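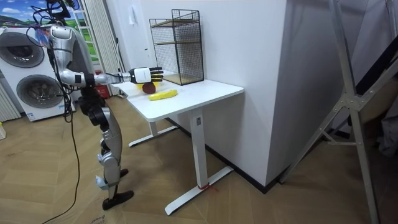
Brestthorpe apple growers told to wait on crate rule

Apple growers around Brestthorpe will have to wait until at least September to learn whether they can keep selling fruit from the roadside, after the shire council put off a vote on its honesty-box policy for the third time.

The draft policy runs to 39 pages. It would limit each stall to 5 crates, ban handwritten signs above a certain height and require a permit for any stall left unattended — a category that covers every honesty box in the district.

Demetrio Peñalver, who sells apples from a trestle on the Elthorpe road, said he had read the document twice and was still unsure whether his umbrella counted as a structure.

"If it's a structure I need a plan drawn up," he said. "If it's a sign it's too tall. I've been folding it up when the ranger drives past."

The council received 701 submissions during the comment period, a record for the shire and more than it got on the new sewage works. Most opposed the permit. One asked for the return of the Elthorpe bus.

A spokeswoman said staff needed time to read them all and that no stall would be fined in the meantime. The proposed permit fee has been dropped from the draft, though the form to apply for it remains, and is seven pages long.

Growers can still lodge late comments at the Hutow office, which closes for lunch.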